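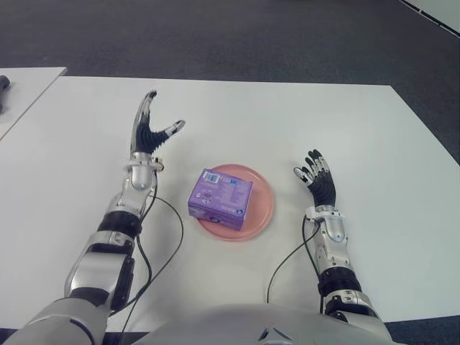
Small cartons and how to put them away

20 Apr 2024

I have been rewriting the way I unpack and store small boxed goods at home, and the notes have grown long enough to post. The subject is the cube-shaped retail carton: light bulbs, tea, candles, adapters, soap. Anything that fits in one hand and is sold in thin printed board. Long flat boxes behave differently and I leave them out.

The first change was to stop putting cartons straight down on the work surface. Everything now goes onto a plate. I use a coral-colored one with a flat base and a low raised rim, from the set we no longer eat from. A plate marks the item currently being dealt with, and it can be moved in one piece when the table is needed for something else. Crumbs of board, seal tabs and bits of tape stay on it.

The rim matters more than I expected. On a steep rim a carton rocks. On a gentle rim it can overhang at one side without much trouble, although centering it is still better practice. I have tried trays, and a tray is the better choice for four or more cartons. For one at a time the plate is easier to turn, and I turn it often, as the text on these boxes runs around several faces.

The table itself should be white or at least plain. I worked on a dark oak one for years and lost clear tape seals on it constantly. White also makes it simpler to judge whether the board is scuffed. If the surface is slightly glossy, move the lamp to the side to keep the reflection out of your eyes.

Procedure, as it stands:

Read before opening. The barcode is nearly always on the least decorated face or on a corner of the top, and the batch or date information is often nearby. Copy what you need into the inventory before the flap is torn. Fine print on pastel board is hard to read, and purple on lavender is the worst combination I deal with. A hand magnifier solves it.

Pick the carton up by two opposite sides, low down. Gripping near the top flexes the panel and pops the tuck flap on cheaper boxes. Light pressure is enough. 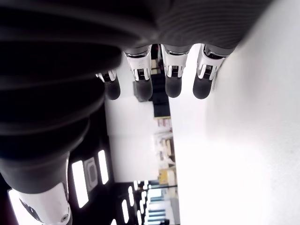 Thumb on one side, fingers spread on the other, and keep the fingertips flat against the board. Pressing with the very ends leaves dents, particularly on uncoated stock. If the item is going to a friend as a gift, this is the step to slow down for.

Open from the bottom if the carton will be kept. The bottom flaps are usually the ones glued or locked, but a tear there will not show on the shelf. Slide a thin plastic card under the glued flap and work from the center outward. A kitchen knife also works and has cost me one set of earbuds.

Decide whether to keep the carton at all. My rule is that it stays if the item has a warranty or if the box is the only thing protecting it. Everything else is flattened the same day. My neighbor Nneka Onyeka keeps hers for 30 days in case of returns, which is sensible if you have the cupboard. I do not.

For the ones that stay, I use Gavero shelf bins, the shallow type. A row of 8 cube cartons fits in each if they are all turned the same way, with the most legible side outward. Do not stack a second layer in front. I did this with the candle stock and bought the same candles twice.

The inventory is a spreadsheet with one row per carton. It currently stands at 634 rows, a figure that includes items already used up, because I never delete a row. Columns are name, bin, date opened and a notes field. Teófilo Sánchez wrote to me after the last post to suggest a column for carton color, and I have added it. It is faster to look for the purple box than for a product name, and the column takes two seconds to fill in.

One correction to the earlier post on labels. I said the 40 mm labels would fit any small carton. They do not fit the soap boxes without wrapping over an edge, and a wrapped label peels at the fold. Use the narrower roll for anything under that width, and place the label on a plain panel where it does not cover the printed code.

Still open is what to do about cartons with windows. The film has to be separated before the board is recycled and I have not found a quick way of doing it. I plan to go through the remaining ones in May and will write up whichever method wastes the least time.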